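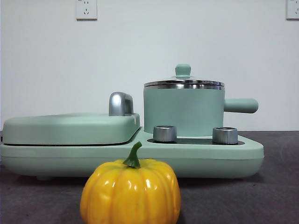 So I caved and bought the green breakfast thing. If you've been reading since January you'll know I said no more appliances until the cupboard over the fridge got sorted, and the cupboard over the fridge has not been sorted. But Oyelaran had it marked down in the window, I'd just come off a long shift, and the colour got me. I am very easy to sell to in mint green!

It's meant to cover the whole of breakfast in one go. There's a flat grill side with a lid for toasties, and next to it a hot plate with its own wee saucepan. My old setup was a sandwich press from uni and a dented pot from Mum, plus a power board I didn't trust, and all of that has now gone into a box in the hall marked Warora Street Op Shop. (The box has been in the hall for 4 days. I know.)

I've been using the saucepan side the most. Eggs on workdays, porridge when I can be bothered, and one slightly sad batch of baked beans that I'd forgotten I was heating. It's small, so if you're feeding more than two people you'll be doing it in shifts, but for me and whoever is on the couch that weekend it's plenty.
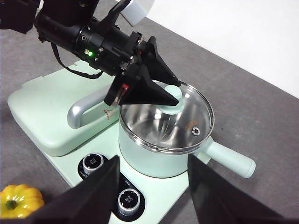 Glass lid on the little pot. Even the knob is green.

A lid you can see through is a bigger deal than I expected. I'm a terrible lifter of lids – I want to know what's going on in there every thirty seconds, and then I wonder why nothing's cooked. My sister Delphine Lyons (full name, because she asked for a proper credit on here) reckons she's been telling me to leave the lid alone for 5 years. She can have that one.

Weekends are when I try to get some actual veg into breakfast, and yellow is my favourite for it. It looks cheerful next to eggs and it makes me feel like a person who plans meals.
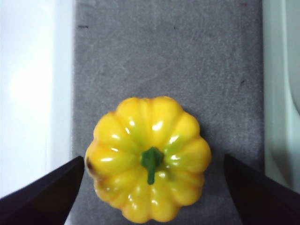
My usual thing is to chop it fairly small, give it a few minutes with the lid on, then tip it over toast with feta and way too much pepper. If there's leftover rice I'll stir that through with a spoonful of the Namo chilli paste and call it brunch. You could add spinach. I always buy spinach and I always find it at the back of the crisper a week later, so mine doesn't have spinach.
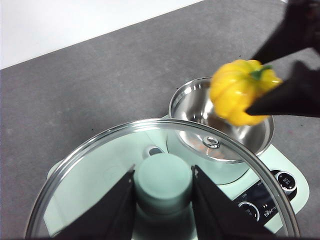 Yellow veg over the pot, with the glass lid off.

Now for the grumbles. The base is long, longer than I'd pictured, and it's taken over the spot where the fruit bowl used to live. The fruit bowl is on top of the microwave now and I keep forgetting I own bananas. I also wish the cord were a bit longer, as my only free power point is down behind the kettle and I have to do a sort of sideways reach.

Cleaning hasn't been bad so far. I let it cool down right through, wipe the grill side with a damp cloth, and wash the pot in the sink with everything else. Ask me again once I've done cheese on it properly.

Next weekend I want to have a go at jaffles, and Delphine is bringing her plum jam. If you've got a good filling that isn't ham and cheese, pop it in the comments and I'll try the least alarming ones first.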